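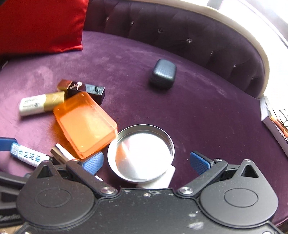 Handout 4: House Rules for Collecting Demonstrations
Robots in Ordinary Rooms, Bridberg evening course
Revised 9/19/22

Read this before you sign out a gripper. Last term's version was shorter and assumed common sense. The course has moved on.

1. The surface

Soft furniture is allowed. Many of you will want to work on a desk, which is flat and hard and forgives everything. Velvet forgives nothing. A small object sinks a little and leans on its neighbor, and a cylinder lying on its side goes wherever the upholstery tells it to. Do at least a third of your session on something soft, and do not iron it first.

2. The objects

Small household things, mixed materials. Shiny, matte and see-through should all turn up in the same pile. Tins and lacquered boxes throw glare straight back at the lens, and a translucent orange box confuses depth estimates in ways Odair Holanda will gladly discuss with you until the building closes. Keep them in. A model trained on matte cubes becomes very good at matte cubes.

Let things touch and overlap. If you find yourself arranging objects by height, stop and have some water.

Not allowed: medicine, anything with a name and address on it, anything you would be sad to see on the floor. Keys may be used if you can get into your house without them.

3. Light

Daylight is fine. Write down whether the curtains were open. "Normal" is not a lighting condition, although it appears on most of the log sheets we get back.

4. Handling

Open the fingers before you approach. Come in slowly, close, lift, pause, put down, open. Keep your free hand out of it. If you miss, carry on and log the miss. Do not delete it. Wagner Araújo once received 400 grasps from one student without a single failure, and asked, quite politely, to see the other folder.

Wipe the finger pads between sessions. Lint from a seat cushion ends up in the grid of the pad and changes the grip, and the next person blames the software.

5. Labels

Say what you can see. If you can't tell what is in a case, call it a case. The Bragança set had 2934 clips when we got it and 2222 when we had finished taking out the ones labeled "stuff," "thing" and, for one long afternoon, "thing 2."

6. Before you hand in

Log sheet complete, including surface and light
Misses kept
No faces, no mail, no screens
Permission from whoever owns the furniture
Gripper back in its bag with both pads attached

Reading for next time: the Indska safety notes, sections 2 and 5, and the June memo on fingertip wear. The memo is dull and will be on the test.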